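HSK 451 Household Care and Materials
Unit 3: Plain white surfaces
Handout revised 2022-07-04

Read this before the practical. Bring the Willems workbook and the two cloths you were issued in the first session.

White surfaces turn up in every room of a house: table tops, shelves, cabinet fronts, appliance lids. Students tend to rush them because they look clean from a standing position. In this unit we slow down and inspect first, then clean, then inspect again.

Inspection

Start with the light. A smooth white surface throws back glare, and a mark that sits inside the glare is very hard to see. Look once from your normal position, then move to one side and look again. Do the same from a low angle. Changes in tone are often only the light falling off toward one side, so check a gray area from a second angle before you write it down as a stain.

Small specks need a separate note in the workbook. A speck may be a crumb, a spot of ink or a chip in the finish, and each is handled differently. Touch it lightly with a dry cloth. If it moves, it is loose dirt. If it stays, go on to a damp cloth.

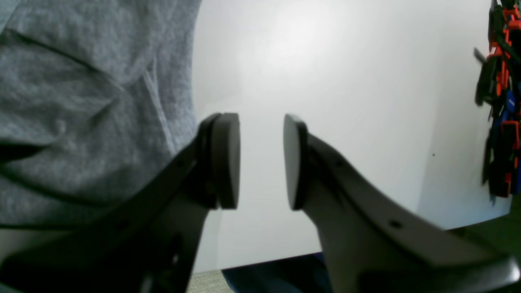 Fig. 2. White surface with glare across the upper middle and a tiny dark speck at the right.

Cleaning

Remove loose dirt dry. Grit dragged under a wet cloth will scratch a gloss finish -- the scratches show up later as a dull patch.

Then use a damp cloth with a little dish soap. Work in straight, overlapping passes from the far edge to the near one, and turn the cloth when a side looks dirty. Rinse with a second cloth and dry at once. Edges are the part most often missed, so finish with one pass along each.

Do not use scouring powder or the rough side of a sponge on any surface in the Pultari room.

Workbook task

Choose 2 surfaces in the Perkari kitchen. For each, record the finish, the direction of the light, and any marks found before and after cleaning. Sketches are fine. Hand in pages 3 to 6.

Reading: Plornon course reader, section 6. The August group should also read the section on painted wood.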